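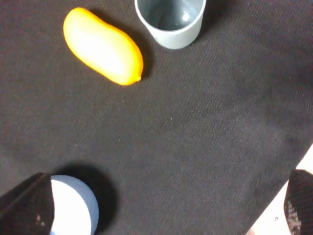

How often should you wash gym clothes if you only do a short workout?

After every session, even a short one. Sweat and skin oil stay in the fabric once it dries, and the smell that comes back ten minutes into your next workout is left over from the last one.

Most of the work is in what you do between the gym and the washer. A few habits that hold up well for anyone training three or four times a week:

Get clothes out of the bag as soon as you are home. If you can't wash them right away, hang them over a chair or a shower rod. A damp shirt in a closed hamper will smell worse by morning than it did when you took it off, and it will pass the smell to whatever is next to it.

Turn everything inside out. The side that touched your skin is the side that needs the water and detergent.

Use less detergent than you think. Stretch fabrics hold on to soap, and soap holds on to odor. For a medium load of workout clothes, 30 milliliters of liquid is enough. If leggings feel slick or stiff when they come out of the dryer, run them again with no detergent at all.

Skip fabric softener and dryer sheets. Both leave a coating that keeps sweat from passing through the cloth.

Wash in cool water and keep the load small. Cotton towels should go in separately, because they shed lint and are heavy enough to wear on thinner fabrics.

Stubborn smells

Soak the clothes in a sink of cool water with one cup of white vinegar for half an hour, then wash as usual. Never mix vinegar with bleach. If a shirt still smells after two rounds of this, it is probably done, and you can cut it up for rags.

Chun-hung Peng, who runs the front desk and the laundry room at the Tavell fitness center, washes the loaner towels at the hottest setting the label allows and dries them completely before folding. He says most complaints about musty towels come down to folding them a little too soon. Check the thick hem at each end. If it feels cool, give the load another ten minutes.

Shoes, mats and bottles

Pull the insoles out of your training shoes and stand them upright overnight. Stuff the shoes with newspaper if they are wet through, and change the paper once before bed. Don't put them on a radiator, which can loosen the glue.

Wipe an exercise mat with a cloth dampened in water and a drop of dish soap, then go over it again with plain water. Let both sides dry before you roll it. In November, when the house is closed up, this can take most of a day.

Take water bottles apart every night, including the rubber ring in the lid. A 700 milliliter bottle needs one teaspoon of baking soda, filled to the top with warm water and left for an hour. Rinse twice. Use a narrow brush for the straw.

The bag itself

Empty it once a week, shake it out over the trash and wipe the inside with a damp cloth. Leave it unzipped on a hook. Keep a plastic grocery bag in the side pocket for wet things, and replace it when it starts to smell.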